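Quanto custa pôr um braço a desmontar computadores: as contas até agora

2 de março de 2019

Prometi no último texto que voltava ao assunto do orçamento quando tivesse números menos vagos. Ainda faltam duas propostas, mas já dá para explicar como estamos a pensar a compra e onde me enganei na primeira versão da folha de cálculo.

Para quem não leu os anteriores: a Cunar recebe computadores de secretária usados, retira o que se aproveita (processador, memória, disco) e vende as peças testadas. Até agora o trabalho foi sempre à mão. A direção quer saber se faz sentido comprar uma célula com braço para a parte repetitiva e pediu-me um plano de despesas para o resto do ano.

A minha primeira lista tinha o braço, a pinça, a bancada e pouco mais. O braço era a linha grande e eu gastei quase todo o tempo a comparar braços. Foi o Romain quem me fez ver que faltava metade. Sentou-se comigo ao lado da bancada com um caderno e apontou tudo o que estava à volta da máquina e não aparecia na folha.
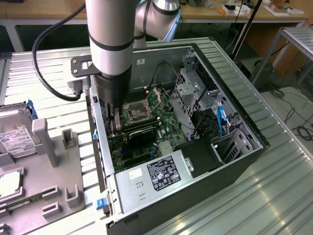 O braço dentro da torre Dell, com o tabuleiro das peças à esquerda.

O tabuleiro é um bom caso. No orçamento inicial nem existia. Tem uma cavidade para cada tipo de peça e os postes ao alto, e o disco, o processador e o módulo de memória têm de ficar sempre no mesmo sítio. Pedimos preço à Sârbu para uma série pequena em plástico e ficou em 50 euros cada um, com um mínimo de quatro unidades. Não é muito, mas se mudarmos de modelo de computador é provável que tenhamos de refazer o desenho, e isso repete-se. Passei a contar com uma segunda encomenda no mesmo ano.

Depois há os cabos. O cabo que acompanha o braço tem de ter folga para o movimento todo e gasta-se. Pus dois de reserva. O Romain queria três, ficámos nos dois.

A ferramenta na ponta foi a discussão mais longa. A Vururitz propõe um conjunto com dedos intercambiáveis por 3.000 euros, já com o suporte de montagem. A alternativa é comprar uma pinça mais simples e mandar fazer os dedos fora. Fica mais barato no papel, só que cada revisão dos dedos são dias de espera, e a Shiyu Yan, que vai programar a célula, prefere não depender disso. Inclino-me para o conjunto, com uma condição: que o preço dos dedos de substituição venha escrito na proposta. Na primeira versão que recebi não vinha.

Também tive de rever a ideia de que uma pinça serve para tudo. A memória sai direita para cima, depois de abertas as patilhas. O processador obriga a levantar a alavanca e a chapa antes de se lhe tocar, e os contactos do socket não perdoam erros. O disco vem preso num suporte de plástico com molas. São gestos diferentes e forças diferentes. O espaço dentro da caixa também manda: uns dedos largos dão boa pega no disco e atrapalham entre os bancos de memória. Por isso a largura dos dedos passou a ser um critério na tabela de comparação, ao lado da força e do curso.

Câmara no punho: fica. Tinha-a posto como opcional, para cortar se fosse preciso. A Shiyu pediu-me que olhasse para as imagens antes de decidir e mudei a linha para obrigatória. Distinguem-se bem o socket vazio, os encaixes da memória e as patilhas brancas nas pontas, e é com isso que ela quer corrigir a posição da caixa na bancada. Sem câmara, teríamos de comprar um sistema de fixação bem mais rígido, e esse custava mais do que a câmara. 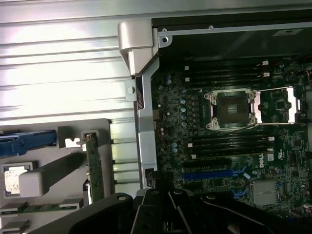
O que falta decidir

A bancada. Podemos ficar com uma como a atual, de metal canelado, ou comprar uma com perfil e ranhuras. A segunda facilita a montagem dos fixadores, mas é mais uma despesa no primeiro trimestre.

A formação. A Vururitz inclui três dias e cobra os seguintes à parte. Acho pouco para duas pessoas que nunca trabalharam com aquele controlador. Pedi preço para mais um dia.

A manutenção. Tenho cerca de 4 por cento do valor do equipamento por ano, número que me deram ao telefone e que ainda não vi em papel.

As propostas em falta devem chegar ainda em março. Quando as tiver, atualizo a tabela e publico-a aqui, com as linhas que cortei e as que acrescentei.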